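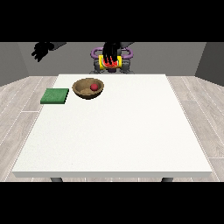

Tuhiwai Household Words

A collection of short written answers about ordinary things in the home

Welcome, and thank you for stopping by! Tuhiwai is a modest set of 1,595 written answers from people who were asked to tell us, in their own words, what they call the everyday things they cook with, clean with and sit at. It started as a spelling list for an adult reading class that Isla Ormsby was teaching, and it grew a good deal from there (more than any of us had planned for, to tell you the truth).

What is in it

All the answers live in one file, answers.csv, with one answer on each line. The columns are:

answer_id: a plain number, never reused, even where an answer was taken out
prompt: the question the person was given
answer: what they wrote, spelling and all
grew_up: the region where they spent most of their childhood, if they wanted to say
age_band: in ten-year steps
notes: our own remarks, mostly blank

A second file, prompts.txt, has the wording of each question. If you only have five minutes, read that one first, as a few of the questions were reworded partway through and the older wording is kept underneath the newer.

How the answers came in

Zeeshan Mughal ran the first round on paper, at kitchen tables and in the back room of the Larix reading center, and typed up every sheet himself over the month of August. The second round was done by mail. We sent out 578 envelopes, each with a stamped return inside, and people were wonderfully generous with their time. Some wrote a word or two. Others filled both sides and kept going up the margins, with stories about a grandmother's stew pot or the long family argument over what to call the thing you wipe the counter with.
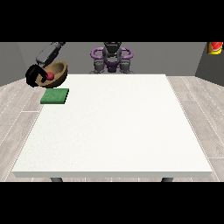

That last question brought in the liveliest answers of the lot, by the way. Dishcloth, dishrag, wiper, washrag, and one family word, "the honditz," which three cousins gave us separately and which we have left exactly as they spelled it.

Cleaning up

We have done very little. Names of people were swapped for the word NAME, and street addresses were removed. Line breaks inside an answer became a single space. We did not fix spelling, because for many of us the spelling is the best part, and Aroha Ruawai's notes on vowel spellings depend on it. Where the handwriting beat us, you will find a pair of square brackets with nothing between them.

Things to watch out for

Older people are much better represented than younger ones. The 20 to 29 band is thin, so please be careful about drawing anything from it. The grew_up column was filled in freehand, which means the same region may show up under two or three names. Ashton Maihi has started a lookup table for these and would love some help with it.

A batch of 90 answers from the mail round came back without an age. They are in the file with that column left empty.

Using it

You are welcome to use the answers for teaching, study or plain enjoyment. Please mention the set by name and don't try to work out who wrote what. If you make a worksheet from it, we would be tickled to see a copy.

Changes

Version 2, 3 Nov 2020: mail round added, prompts.txt split out, a handful of repeated lines removed.
Version 1: paper round only.

Questions and corrections go to Vaughan Sutcliffe at the Larix front desk, who will pass them along. Please put the answer_id in your note if you have it.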